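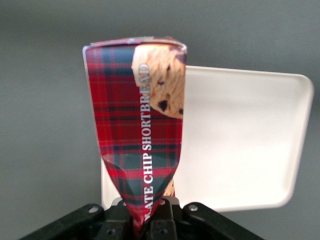
Home Blog Projects Reading list About Contact

Search this blog... Go

Grip widths, soft packets and a very long evening

Jan 6, 2018

I promised a post about the grasp checker before Christmas and then didn't write it, so happy new year, have it now!

Quick recap for anyone who hasn't been following along. The job is picking odds and ends off a work surface and putting them down somewhere sensible. The planner (we call it Tremlow, don't ask, it was a street Jerome used to live on) picks a grasp, the arm goes there, the fingers shut, and then a small bit of code has to decide whether we're holding anything. That last bit is mine. It is 69 lines long and I've spent more of my life on it than I'd like to admit.

The old version was as simple as it gets. Tell the fingers to close, wait until they stop moving, read the gap between them. If the gap is bigger than some small number, there's something in there. If it's not, you missed. For blocks and mugs and tins this works brilliantly and I'd have happily left it alone forever.

Then we moved on to food packets. A shortbread wrapper, grabbed low down where there's only wrapper, squashes to next to nothing. The whole packet can be standing up between the fingers, tartan and cookie picture and all, and as far as my code is concerned the gripper is shut and empty. So it reports a miss, Tremlow says fine, let's try again, and the arm opens its fingers to have another go. Goodbye shortbread.

My first fix was to make the small number smaller. You can guess how that went. The finger reading has a bit of wobble in it, so now an empty gripper sometimes counted as a full one, and the arm would carry a handful of nothing across to the drop point and place it very carefully. Berenice watched it do this for ages before she told me.

Second try was motor current. The idea is that squeezing foil should take a bit more effort than squeezing air. It does, but so does closing the fingers all the way until they meet, and the two curves look much the same if you only take the last value. What helped was looking at when the current starts to climb. With a wrapper in there it creeps up early, as the folds crumple. With nothing in there it stays flat and then jumps right at the end. I plotted the whole lot with Jeller (our log viewer, which Baltazar wrote and which has finally got a zoom that doesn't reset itself - thank you!) and the difference was plain as day once I stopped averaging everything.

Third try, and the one that has stuck, is to use the wrist camera as well. We already had it running for the approach, so it seemed daft to stop looking the moment the fingers closed. The check is cheap. I take one picture with the fingers shut, then lift a little and take another. Anything we're holding stays put in the picture and whatever we're not holding slides away behind it. So I mask off the fingers, compare the area just above them in both pictures, and if that patch hasn't moved while the rest has, call it held.

The catch is plain backgrounds. A flat grey surface looks just like itself after you've moved over it, so "hasn't moved" is true of that too. My first go proudly announced it was holding the table. I now throw out any patch that hasn't got enough detail to match on, and tartan turns out to be a gift for this, all those crossing lines! A plain white wrapper would be much harder work and I'm not looking forward to it.

Shiny foil is the other headache. The highlights slide about over the creases when the wrist moves, and the matcher believes them. For now I drop the very brightest pixels before comparing. Crude, but it'll do.

I replayed 1000 saved grasps through the new check overnight and it got 17 wrong. Most of those were packets pinched by one corner, where the packet swings as the arm lifts, so the patch really does move. Maricruz thinks I should wait for it to settle before taking the second picture. I think she's right, but waiting makes every single pick slower and Evaristo is already grumbling about the cycle time, so that argument is still going.

Still on the list: make the lift height a setting instead of a number buried in the code, write some proper tests, and find out why the first picture after a restart always comes through with an old timestamp. If you've seen that last one before, please leave a comment, I've run out of ideas.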